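Wed 10 June

The frame finally came on Monday, so the last bare bit of the hall is done. I've been putting off writing this up until there was something on the wall.

For anyone new, the hall is long and narrow with no window, and I wanted film posters down one side of it. I had 8 to start with, most of them rolled up in a tube since I moved, and I've ended up hanging six. The other two are too creased along the bottom and I'm not paying to have them mounted.

I bought the frames in two lots. The first lot were Garside ones from the shop on the ring road, which are cheap and have a plastic front. They're fine from a distance. The backing is held in with bendy metal tabs and I snapped three of them on the first evening. The second lot were from Jondico, and those have a proper clip at each side and a hanging bar that goes both ways up. They cost more, but I had one up in the time it took me to swear at the first Garside.

Sizes are a pain. A maxi poster is meant to be 61 by 91.5 cm, and two of mine weren't. The old submarine one is a good bit narrower, so it slid about and showed a gap down one side. I put a sheet of black card behind it and that sorted it. 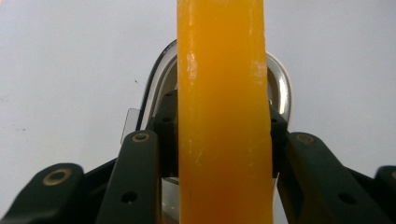
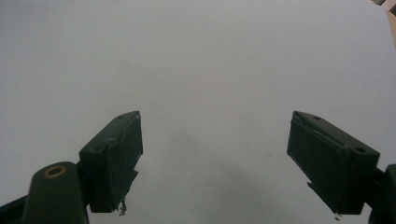 Getting them flat took longer than hanging them. I rolled each one the opposite way round a clean tube, left it overnight, then put it under the big atlases for a few days. Don't iron them. I read that you could, on low with a towel over, and I tried it on one of the creased ones — it went shiny in a patch the shape of the iron.

Spacing was done with a strip of card cut to the gap I wanted, which I held between one frame and the next. I lined up the tops and let the bottoms fall where they liked. The wall is plasterboard for the first half and brick after that, so I needed two sorts of fixings. Warna do a mixed box of 104 and I've still got most of it left.

The one I like best is the Dandik reprint of the desert racing film, by the kitchen door. It was a run of 600 and mine has the number pencilled in the corner, which the frame covers up. I might swap that one for a wider mount in August when the sales are on.

Next job is the light. There's a single bulb at the far end and it bounces off the plastic fronts, so you can't see the first two at all in the evening.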